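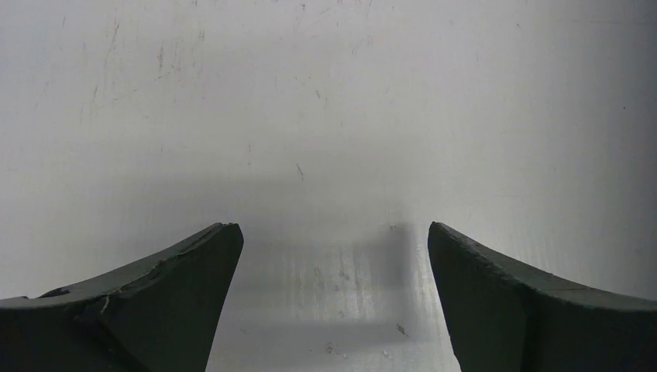 Re: Skelitz guidebook, second printing

Date: 3 August 2025

Hello everyone,

Thank you so much for all the kind notes since the spring, and please forgive me for answering in one big lump. I've been out walking more than I've been at the desk (no complaints!), and the list got away from me.

One of you wrote:

> I bought the Skelitz walking guide in March and have loved it, but
> the chapter on the Biltar loop sends you over a footbridge that
> isn't there anymore. We ended up going back the way we came. Will
> there be a new edition, or should I just pencil in the change? Also,
> is the Llanos book still happening? I'd rather have it in paper than
> on my phone, if I get a vote.

You do get a vote, and I'm with you on paper. Let me take the bridge first. You're right that it's gone, and I'm sorry you lost part of your day to it. Please do pencil in the change: at the old mill wall, stay on the near bank and follow the farm track upstream until you reach the road bridge, then come back down the other side to the church. It adds 2 miles, but there are good blackberries along there in late summer and a bench at just the point where you'll want one. The second printing will have the new route and a redrawn map.

On that subject, the first printing was 2,117 copies, and as of last week 1,695 of them have found homes, which still makes me a bit giddy when I say it out loud. That leaves a little over 400 in the Gestby storeroom. I don't want to pulp perfectly good books over one bridge, so every copy that goes out from now on will have a correction slip tucked inside the front cover. If you already own the book and would like a slip, send me your mailing address off-list and I'll pop one in an envelope.

Now, Llanos. Yes, it's happening, though slower than I promised. The walking is finished and nine of the chapters are written. What's holding me up is the section on inns, two of which have changed hands since I stayed in them, and I won't recommend a bed I haven't slept in — so back I go this fall. If any of you have stayed out that way lately, I'd love to hear how the breakfasts were and whether they let you dry your boots indoors.

Happy walking, and do keep the corrections coming.

Gestby Books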